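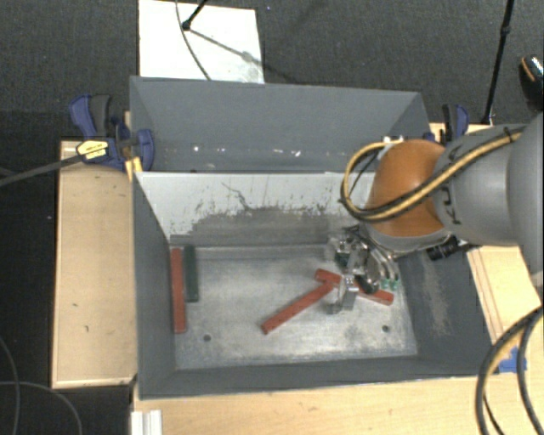 FULIRDALE, August –

Home | News | Business | Community | Sports | Contact

Filed under: Local Business, Manufacturing

A parts supplier in Troditthorpe has moved the last of its painted bar stock out of open racks and into divided metal bins, finishing a change to its storeroom that began in the spring.

Pfeiffer, which cuts and paints short steel bars for gate makers, furniture shops and farm equipment dealers, now keeps 107 bins in the long room behind its loading dock. Each one is split by an upright panel into a narrow rear compartment and a much larger open front. The company said 88 of the bins are in daily use, with the others held for seasonal orders.

Under the old system, bars were laid on wall racks by length, and staff sorted colors by hand when an order came in. Long runs of a single color worked well enough. Mixed orders did not, and a customer who asked for red and dark green in the same shipment could wait several days for the two to be pulled and matched.

The bins sit closer to the packing tables, and bars of different colors can share one bin while an order is being put together. Red remains the color customers ask for most, the company said, followed by black and dark green.

None of the bins were bought new. Pfeiffer took them from a closed foundry outside Fulirdale and has put them to work much as they came. On one of the larger ones, the dark gray coating on a side wall has been scraped back in a tall beige-gray patch, and the lower half of the dividing panel is badly rubbed, with small flecks of the pale surface gone. The metal floor is scuffed and smudged, bright in some places and dark in others.

The company said it has no plans to repaint them. A new coat would wear off in the same spots within a season, it said, and the time is better spent on the bars themselves. Bins with bent walls or sharp edges were turned away before delivery.

Sloping sides were one reason the company chose this type. Bars tend to slide toward the middle of the floor, where they are easier to reach than they would be against a straight wall. They do not always settle neatly, and a few bars in a nearly empty bin can end up lying across each other. Staff have been asked to straighten a bin before adding to it.

Pfeiffer handles nearly 2000 bars in a busy week, most of them in the fall, when gate and fencing orders are at their highest. Orders for the current season opened earlier this month. The company expects the usual turnaround of 3 working days to hold for single-color orders and hopes to offer the same for mixed ones by the end of the year.

One of the first customers to order under the new arrangement was Stillness, a garden furniture workshop in Fulirdale that uses painted bars as cross supports on benches and folding tables. The workshop takes red and dark green in small lots and had been buying its green stock from a supplier farther away. It has since moved both colors to Pfeiffer.

Some of the old wall racks will stay in place for bars too long to fit in the bins. The rest have been taken down, and the space they left along the north wall will be used for finished orders waiting for pickup.

Pickup hours at the Troditthorpe dock have not changed. The counter opens at 7 a.m. and closes at 3:30 p.m. Customers collecting mixed orders are asked to call ahead – the side door by the paint shop is closed to visitors while the floor there is being resealed, and all pickups are going through the front gate.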